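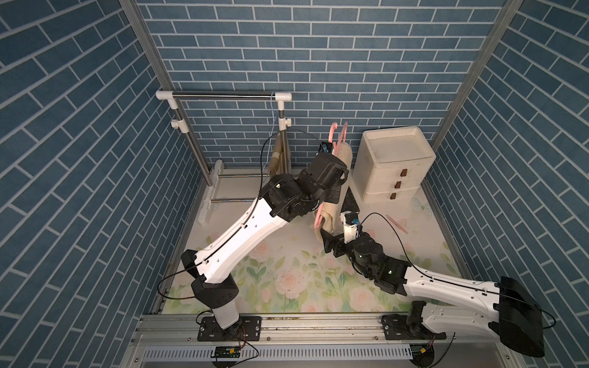

Bukis Two-Arm Bench Kit

The Bukis is a two-arm bench kit for people building at home or in a shared workshop. It comes as parts with printed instructions. You supply the bench, a computer and a few evenings. The design is by Ro-un Yeo, who built the first one at the Skurketti workshop and still answers the support mail.

Both arms bolt to one aluminum rail along the front of the work area. Each arm has its own mounting plate, so you can loosen it, slide it and tighten it again without taking the arm apart. We suggest setting the spacing before you run any cables.

What's in the box
Two arms with grippers
Two small camera modules, one per gripper
Front rail and mounting plates
Perforated cable tray
Control boards and power leads
Cable clips, bolts and hex keys

Not included
Walls, floor mat, computer, and whatever you want the arms to handle. Corner posts are sold separately under the Geromen name and fit the standard rail.

Good for
Cloth work, mostly. Towels and hangers make a fair test because both grippers have to share the load, and a drying rack gives them something to reach for. Small drawers with plain handles are another useful job. The arms are not meant for heavy lifting - keep each one under 700 grams at full reach.

Walls and floor
Any panel you can screw or stick to the posts will do. Patterned walls are fine. Put down a mat that lies flat, and tape the edges if it curls. Leave slack in the cable at the wrist, enough for a loose loop over the top, or it will pull on the connector when the arm stretches out.

Build notes
The instructions run to 142 steps. Most first builds go wrong at the shoulder, where the housing can be fitted backward. Check it against the drawing before you tighten anything. Kits shipped before July had a shorter power lead for the right arm - write to us and we'll send the longer one.

Spares
Gripper fingers, clips and boards are stocked by Marquez and can be ordered one at a time. Motors are sold in packs of 2.

Page updated 12 September 2026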